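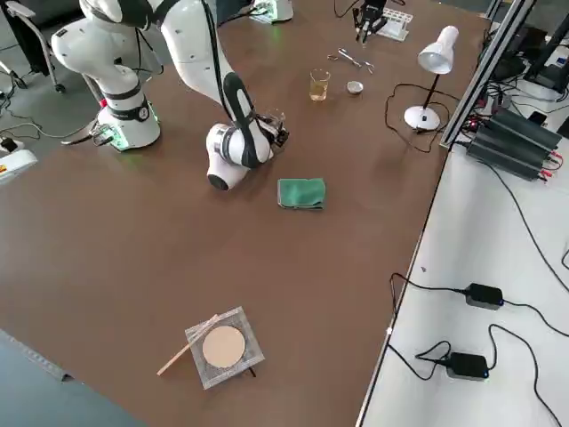
Robot arms on the prep bench: what happens to the techs?

I work at a small testing lab. Management is putting two arms on the bench where we do sample prep (beakers, tube racks, gauze, the usual) and keeps saying they'll "free us up." Free us up for what? There are 7 of us. Has anyone been through this?

benchrat

We were sold the same line at Natau. The pitch said 171 samples a day. After three months we were doing roughly half that, and one tech per shift had become the person who stands there and resets things. No raise for it, and a new job title she didn't ask for. Get these in writing before the arms go live: who cleans up spills, who signs the log when a run stops halfway, and whether open positions get filled. Ours didn't. Two people left and the posts just vanished.

To be fair, my wrists feel better. I do less capping.

thiele_nights

Depends on the vendor. Lesix did ours and it was fine.

oldglass

"Fine" for who? Ask to see a full 10 hour shift, and I don't mean a demo. Ask who set out the glassware before it started. At Bitico that was me, every morning at 6, and it never showed up in the time savings.

pipette_dad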